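Hurnetti Support – Ticket log
Subject: Pinditari blind motor stops partway, error 61
Status: Resolved
Opened by: Judite Macedo, Lestdale
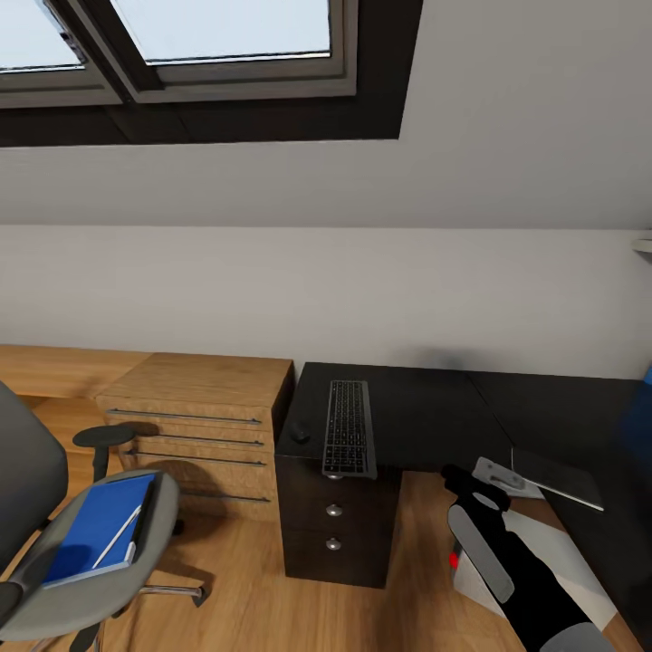 The motor on my Pinditari blackout blind runs for a few seconds, stops and then blinks red. The app shows error 61. It worked fine all last August and through the winter, and the trouble started after I changed the router. It is the model for roof windows, so it has to fit a recess in a sloped ceiling like the one in the picture, with a dark brown surround and two panes of unequal width. Mine is set up for the larger pane only. I have restarted the app and charged the battery overnight. No change.

Reply from Chun-yin Ng, Hurnetti Support

Hello Judite,

Error 61 means the motor met resistance before it reached its saved end point. The router should not affect this, but if the blind was paired again it may have lost its limits. Please try the following:

Hold the button on the motor for 5 seconds until the light turns white.
Run the blind all the way down by hand control, not from the app.
Press the button once to save the lower limit.
Run it up and save the upper limit the same way.

If the light goes red during step 2, stop there and let me know how far it got.

Reply from Judite Macedo

Light turned white. Going down it stopped at the same place as before, a bit over halfway, and went red. I tried it 3 times. There is a faint scraping noise on the left side just before it stops.

Reply from Chun-yin Ng

Thank you, the noise helps. Please take the left side rail off – two screws, top and bottom – and look at the felt strip inside. On rails supplied by Seixas the strip can come loose and fold over. Press it flat if the glue still holds. If it doesn't, I can send a new one.

Reply from Judite Macedo

The strip was folded over for about 20 centimeters. The glue is gone on that part. With the rail off, the blind goes all the way down and I could save both limits. Please send the strip.

Internal note, 18 April 2020
Left felt strip sent, no charge. Customer confirmed fit and full travel with rail back on. Closed. – CN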